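From: Gerrit Ndlovu
To: laundry-and-linen list
Date: March 29, 2020
Subject: Re: Sorting and folding on a bed when there is no table

Nosipho Tshabalala wrote:

> I have moved into a smaller place and the folding table did not come
> with me. Everything is now sorted and folded on the bed. Two problems.
> First, T-shirts come out with a ridge across the chest, and they did
> not on the table. Second, I lose track of what has been done and what
> has not, and end up folding some of it twice. Is there a method, or do
> I just need a board? Nomvula mentioned a Vultgate board but I have
> nowhere to keep it.
>
> Also, do people take tags off before folding or after? I have a batch
> of shirts for the exchange and half still have something attached.

Nosipho,

You can do without the board. I used one for a while and it spent most of its life behind a door.

The ridge comes from the surface. A duvet has loft, and it is highest in the middle and falls away toward the edges. If you lay a shirt across the high part and press down to make the fold, the fabric stretches over the hump and the crease lands wherever the filling gives way. Two fixes:

1. Strip the duvet back and fold on the mattress. Best result, slowest setup.
2. Leave the duvet on, push the filling away from the side where you stand, and fold there. Good enough for T-shirts and pillowcases. Poor for dress shirts.

I use the second one nearly every week. Shirt goes down flat, collar away from me. I smooth from the collar to the hem with the side of the hand, never from the middle outward. To start the fold I pinch the fabric at one point and lift, then carry it over. Dragging it sideways moves the duvet cover as well, and you are back to a ridge.

On losing track: use distance. Unfolded things stay in one heap at the far end of the bed, and nothing folded ever goes there. One item comes forward at a time. Finished items leave the bed completely and go on a chair or the floor. 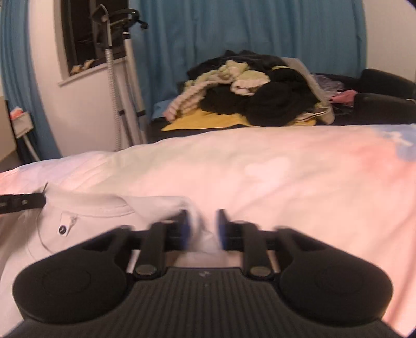

The heap does not need sorting first. I used to separate knits from cottons before starting and it gained me nothing, as I was handling everything twice. Heavy dark items can sit on top of light ones for as long as a session takes. The exception is anything ribbed or loosely knitted. Pull those out by the body of the garment. If you pull by a sleeve or a cuff with a weight lying on it, the rib will stay stretched until the next wash.

On tags: before. A plastic strap or a snap folded into a shirt will print through the layer above it, and the mark shows more on white than on anything else. Cut straps with small scissors, held flat against the fabric. Do not pull them through. Hanging loops I leave alone, but I tuck them inside the neck so they do not catch on the next item in the stack.

For the exchange specifically, Themba Baloyi asked last September that size tags be left on until his group has logged the garments. I do not know whether that still applies. Themba, if you are reading, please confirm — the old instructions are still in the Plasitia folder and they contradict the newer ones on this point.

Folded size, also for the exchange: thirds lengthwise, then in half, then in half again. The Vogler bins take seven T-shirts per row at that size. Sweaters go in halves only and do not belong in the same bin.

Nosipho Van der Merwe has a different method for fitted sheets on a bed and I will leave that to her.

Gerrit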